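Bench Gallery: Small Parts and Fasteners

Workshop notes, Clidach bench room
Posted 19/09/2020 by Ruan Botha

The pages in this series cover the assembly bench at Clidach, one work area at a time. Earlier pages dealt with the storage wall and the cutting table. The present one is limited to the wooden bench top and the small parts kept on it during fastening work. Captions are by Ruan Botha and Zoia Vakulenko. Corrections go to Kgomotso Mabuza, who keeps the parts register (2,063 entries at the last export in August).

Printed parts and the bench top

The top is butcher block, made up of long parallel strips. It was last sanded and oiled before the move from the Mikkelsen building and has picked up small scuffs and darker marks again. These are left alone unless they catch on a part. A raised edge is scraped flat and re-oiled; a stain is ignored.

The lime-green disc is listed in the register under Rings and Plates. It has a large center hole with a ring of smaller holes evenly spaced around it.
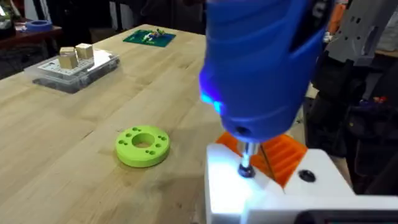 Discs of this type are stored flat. Parts stood on edge in the drawers have been known to warp over a summer, and a warped disc will not sit level against its mating face. Check for rocking on the bench top before use. Tshepo Moodley's method is to press at two opposite points on the rim and listen for a click against the wood. If there is one, the disc goes back for reprinting.

Holes are cleared by hand with a deburring tool. Drilling them out is discouraged — the bit tends to grab and split the layers.

Clear boxes are used for loose items on the bench so that the contents can be checked with the lid on. The register calls for a label on the short side, a rule that is followed on most of the boxes from Curkano and on almost none of the older ones.

Hand tools

Small fasteners are driven at low torque. For screws into printed plastic, start the thread by hand, turn backward until the screw drops into the existing groove, then drive forward. Stop when the head touches. A further quarter turn is enough to strip a printed boss, and the repair (a heat-set insert, size up) takes longer than the rest of the job.

Handheld tools are returned to the rack with the bit removed. Bereket Moges has asked that bits go back in size order.

Three small wooden cubes sit on the clear organizer, and a green LEGO baseplate has its place on the bench top. The blue and black tool is held in the hand, near the middle of the bench.

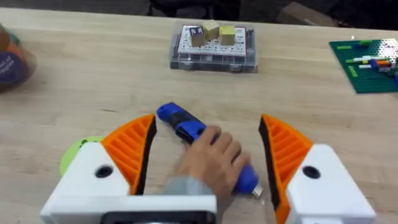 Related pages

Storage wall, drawers 2 to 5
Cutting table and offcuts
Iment label printer: settings and tape sizes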